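Tea, Toffee and Book Three: A Chat With Sobia Niazi

Jan 17, 2018

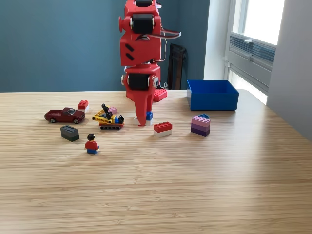
Starting with the grandmother

I'd been trying to get hold of Sobia Niazi since before Christmas, and when she did ring back she was on a bus, so we had our first ten minutes in bits between tunnels. The rest we did at her kitchen table in Trollcombe, with a pot of tea and a tin of toffee that I'm sorry to say I made a dent in.

If you have a child between eight and eleven you may already know her books. The Lamp Street stories follow Noreen Bukhari, who is ten, bossy and very good at finding things, through one Ramadan after another in a small wet English town. Book three, The Borkel Clock, is out this month from Brulov, and my daughter had read it twice before I'd even got my questions written down.

"Noreen was never meant to be the main one," Sobia told me. "I began with the grandmother! I wrote forty pages of this old lady looking for her reading glasses, and then the granddaughter walked in and told her they were on her head. After that I couldn't shut the child up."

The grandmother is still there, thank goodness (she has the best scene in the new book, the one with the pressure cooker). But it's Noreen who gets sent up to the mosque attic to fetch the spare prayer mats and finds a clock that has stopped at exactly the wrong time for sunset.

Getting the fasting right

I asked how she decides what to explain. Some of her readers fast, or are desperate to be allowed to, and others have never met anybody who does. She pulled a face.

"My first draft of book one had a glossary of 25 words. My editor, Naveed Dhanial, rang me and said, Sobia, it reads like homework. So we threw it out. If Noreen's mum is shouting that it's nearly iftar and everyone is running about with plates, you know what iftar is. You don't need a note."

She does check things, though. Every chapter goes to her cousin Adeel Bugti, who teaches the Saturday class at her own mosque and sends back pages covered in green pen. In The Borkel Clock he caught her putting the night prayers before supper in one chapter and after it in the next. "And he was so pleased with himself," she said. "I got a phone call AND a text."

I mentioned that I liked how cross everyone gets in the last hour before sunset, and she laughed so much she had to put her cup down. "People want it all to be lanterns and dates. I remember my brother and me having a proper fight over who would carry the samosas. That's in there too. You can be trying to be good and still want to kick your brother."

The long one

This book is fatter than the others. The first two were slim enough for a coat pocket, and this one runs to 348 pages, with drawings by Yasir Rind at the head of every chapter. I wondered if she'd worried about putting younger readers off.

"I worried about my mother! She reads them all aloud to the little ones. She said, are you trying to finish me?" The extra length is mostly the Bhutto family, who move in next door in chapter four and bring a parrot, two uncles and a feud over parking. I could have done with a bit less parking, if I'm being picky, but my daughter thinks those are the funniest parts, so what do I know.

She and Yasir have only met twice. He posts her his roughs and she sticks them along the hall, and if one of her nephews stops to look on the way to the bathroom she knows it's a good one. The parrot went through nine goes. "It kept looking wise," she said. "I wanted it to look like it owed you money."

What she reads herself

Detective novels, mostly, and a book of prayers that was her father's, with his shopping lists still tucked in it. She writes 1,000 words each morning before her job at the dentist's reception desk, and never at weekends. When I asked if she'd like to give up the dentist's she looked quite shocked. "Where would I get my people from?"

There's a fourth book on the way. She wouldn't tell me much, only that it takes place over Eid and there is a goat, and that Noreen will be eleven and even worse. I asked if the grandmother would be all right (my daughter had made me promise to ask) and Sobia gave me another toffee and started talking about trains.

The Borkel Clock by Sobia Niazi, with drawings by Yasir Rind, is published by Brulov in paperback. Ages 8 to 11.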